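4.2 Recording a tabletop demonstration

The steps below apply to the Pustero hand-held gripper pair. Complete the marker check in 4.1 first.

1. Place the objects on the table with space between them.
2. Put the strap around your wrist and tighten it.
3. Start the recording and hold both grippers still for 3 seconds.
4. Move one gripper to the target object at low speed. Line up the jaw fingers before closing them.

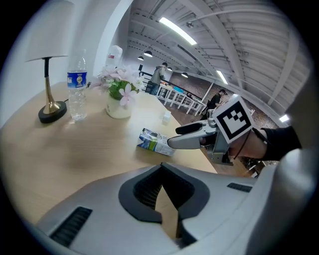 Figure 2. Approach from the right to a drink carton lying on its side. The marker cube is on top of the gripper.

5. Close the jaws, lift the object, set it down and open the jaws fully.
6. Stop the recording and enter the object name in the session log.

Note: Keep the marker cube facing the camera on the other gripper. The training set for the Hidthorpe policy used 714 of 1000 demonstrations; the rest were rejected for lost marker tracking.

CAUTION: Do not put fingers between the jaws while the trigger is held.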